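Chores, counted in seconds

The kitting bench at Pascombe's repair shop has a job on it that takes a new starter one morning to learn. A tray comes down the line with small parts in it. The parts are taken out, the right ones go back in, the tray is passed on. Shona Paewai, who ran that bench for eight years before moving to process engineering, puts a practised person at under a minute a tray, including the time spent talking.

She now spends half her week finding out how long it takes a pair of robot arms. The current answer is that it depends on what is counted. If the clock starts when the arms begin to move and stops when the tray is correct, and if trays that end up wrong are thrown out of the average, the figure is respectable. If the wrong trays are left in, along with the time a person spends putting them right, the bench would be better off with the person.

This is the usual state of affairs in the long argument over whether machines can do chores. Dishwashers and washing machines settled part of it decades ago by changing the chore: the plates go where the machine wants them and the water does the work. What remains is the loading, the folding, the clearing of a worktop, the sorting of a mixed tub of fittings. These tasks have in common that the objects are small, that they touch one another, and that they are never quite where they were last time.

Paewai works with a team at Borov, a controls firm with an office above a tile shop, where most of the arms' practice is done in simulation. Nisreen Zein, who leads the simulation work, gave me a chair and an afternoon. The package they use, which the firm calls Pesa, had run 3722 attempts at tray tasks in the month before my visit. A physical cell in the next room had managed a small fraction of that, with two stoppages for a stretched cable.

The arithmetic in favour of simulation is simple. A dropped part costs nothing, the shift does not end, and the starting positions can be shuffled as often as anyone likes. The arithmetic against it is less often set out. Contact between small objects is expensive to calculate and easy to calculate badly. Friction is a guess, refined by measurement, then guessed again when the supplier changes the coating.

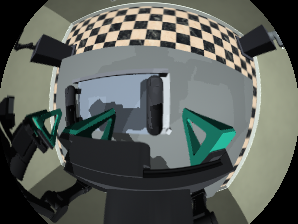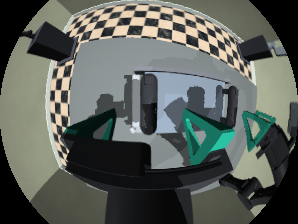
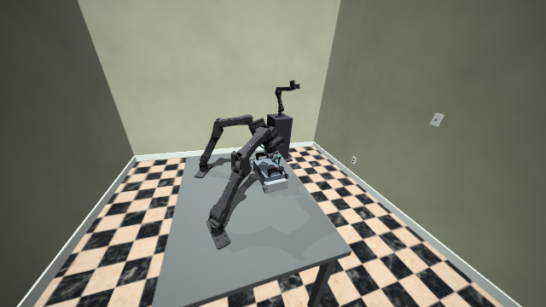 Two arms over one container, simulated. The first two views are wide-angle.

Two arms raise the price of everything. They double the joints to be controlled and add a second body to collide with. The case for them is that people use two hands for most chores, and that a single gripper cannot hold a thing still while it works on it. Zein's view is that the second arm earns its place in roughly half the tasks they test and gets in the way in the rest. A task planner that knows when to park an arm is on her list for January.

Vision is the other cost. An arm reaching into a container tends to cover the very thing it is reaching for, so the number and placement of cameras matters more than their resolution. Each added viewpoint has to be calibrated, mounted where it will not be knocked, and checked again after it has been knocked anyway. On a shop floor the checking falls to whoever is nearest. In a kitchen it would fall to the owner, and no product I have been shown has a good account of how that would go.

Declan Egan has a low opinion of the success rates quoted for such systems. He assesses automation proposals for small manufacturers and has turned down more than he has passed. His objection is to the definition. A grasp counts as a success in many reports if the part leaves the surface. In a factory it counts if the part arrives the right way up, undamaged, in the correct slot, before the next one is due. He asks vendors for the second number and keeps a folder of the replies, several of which give the first number again in a larger typeface.

Borov does report the second number, to its customers at least. For the Pascombe trays it was good enough in simulation to justify a trial and fell sharply on the real cell. Most of the loss came at release. Parts let go slightly early would roll, or lean against a neighbour, and the next grasp would be planned for an object that had since moved. The team's remedy was to look again after every release, which recovered most of the accuracy and gave back most of the speed.

That exchange turns up at every site I visited for this article. At Ní Chonaill, a commercial laundry which has tried two towel-folding machines, Aidan Ó Riain described the slower of them as the better one by some distance. It paused before each fold. The faster machine produced neat stacks until it met a towel with a turned corner, after which it produced something else until it was stopped. The slow one is still in use, on the night shift, on a single size of hand towel. Everything larger is folded by staff.

The single size is the important detail. Where chores have been handed over successfully, the range of objects has been cut first, and someone upstream has done the cutting. A laundry can do that. So can a parts bench, if its purchasing department is patient. Households are poorly placed for it. A kitchen drawer holds things bought over twenty years by people with no interest in grasp planning, and it is put back differently each evening.

For the bench, Paewai expects to have a cell doing one tray type by itself within the year, with a person looking after it and two other stations. She has costed it on that basis and the figures hold, narrowly. The mixed trays are not in the plan. They make up the greater part of the work, and they will stay with the people who do them now until release is sorted out, or until the trays are redesigned, which Egan has been recommending from the start and which would cost less than the arms.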